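Hodbridge Adult Learning Project
Progress report to the Nemel Fund, covering the period to the end of May
Prepared by Nilmini Rathnayake, project lead

1. Summary

The grant pays for evening classes in reading, writing and everyday math for adults in Hodbridge and the villages along the Pîrvu road. Enrollment is ahead of the figure in our application. Spending is on plan except for travel, where we are over. We are not asking for a change to the grant total.

2. Enrollment and attendance

We enrolled 184 learners in this period. The target was 150. Most of the extra demand is for the beginner writing class, which filled in its first week and now has a waiting list. We opened a second group at 7 p.m. to take part of that list.

Attendance held up well through the winter and fell in May, as it did last year, when seasonal work started. Learners who told us ahead of time were given take-home packets. We will move the last unit of the math course to the fall so that those who missed it can join again.

Total class hours delivered came to 1,005. This includes the catch-up sessions but not one-to-one help before or after class.

3. Staffing

Two tutors left during the period, one for a full-time teaching job and one to move out of the area. One post has been filled. The other is being covered by existing tutors at their normal hourly rate. We expect to advertise again in August, when more people are looking.

4. Rooms and equipment

The main classroom was repainted and the broken blinds were replaced. The library let us keep the small room upstairs for another year at the same rent.

The desktop computers used for typing practice and job applications are old but still meet our needs. Repairs and parts came out of the equipment line, which remains under budget.
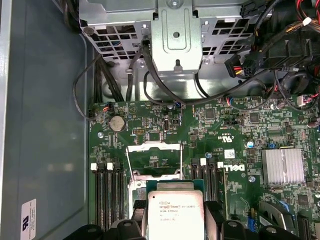

5. Spending

Tutor pay, rent and printing are all within the approved amounts. Travel is over because the Pîrvu bus was cut back and we now pay for a shared van on class nights. We would like to move $50 a week from printing to travel for the rest of the grant year. The learner records are kept in Zusovix, and the license for that has been paid through the end of the grant.

6. Next period

The fall timetable will go out in August. We plan to add a short course on reading bills, leases and letters from school, which learners have asked for several times. The draft course outline will be sent to the Fund before classes start.

Please confirm in writing whether the travel change in section 5 is approved.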